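Irkivent Family Technology Service
20 November 2020

The Irkivent Family Technology Service has updated its guidance on lending tablets to households with children under 8. The main points are set out in this thread. The new terms apply to all loans made from December.

1/ Each tablet will now be issued with a padded case already fitted. Families are asked to leave the case on for the full length of the loan, including while the tablet is charging.

2/ The loan period remains 4 weeks. A loan may be renewed once, provided no other household is waiting for the same model. Renewals can be requested at either of our 2 desks, in Floltenholm or at the Mahmoud Street branch.

3/ Accidental damage to a screen will no longer result in a charge for the first incident. A second incident during the same loan will be reviewed by Yakubu Fashola, Head of Lending, before any further tablet is issued to the household.

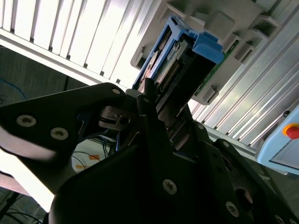
4/ The change follows a review of returns over the past year. The service handled almost 600 tablet loans in that time, and cracked screens were the most common reason for a tablet being withdrawn. Most of the families concerned reported the damage promptly, and we are grateful to them.

5/ Parents and guardians have asked whether they may add their own apps. They may. All added apps and accounts are removed when the tablet comes back, so please save any drawings, photos or schoolwork elsewhere before returning it. We are not able to recover files after a return.

6/ The child profile is switched on by default. It blocks purchases and limits the tablet to a list of approved apps. The adult passcode is printed on the loan slip. Please keep the slip away from the tablet. 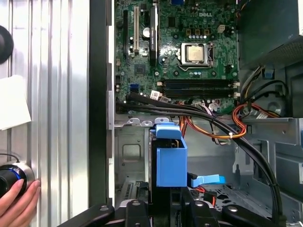 Inside a desktop computer with the side panel off.

7/ A number of households have asked about volume. The maximum level has been lowered on every tablet in the collection. Headphones are not supplied, but wired headphones brought from home will work with all current models.

8/ Cracked glass should not be covered with tape and used again. Please switch the tablet off, place it in the return pouch and bring it to either desk. Children should not handle it in the meantime.

9/ The Prirnico reading app will be included on all tablets set up for younger children. It works without an internet connection once the books have been downloaded. Staff can help with this step at the time of collection.

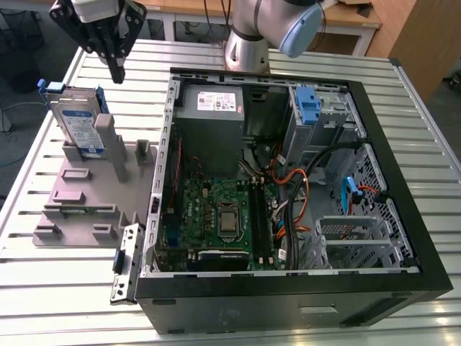
10/ Existing loans are not affected. Households that already have a tablet at home may keep it under the earlier terms until the due date, or exchange it early for one with the padded case.

11/ Questions about the new terms may be sent to Issa Issa, Family Services Officer, by replying to this thread or by leaving a note at the desk. Please do not post your loan number in a public reply.

12/ Printed copies of the guidance are available at both desks. A large-print version can be requested.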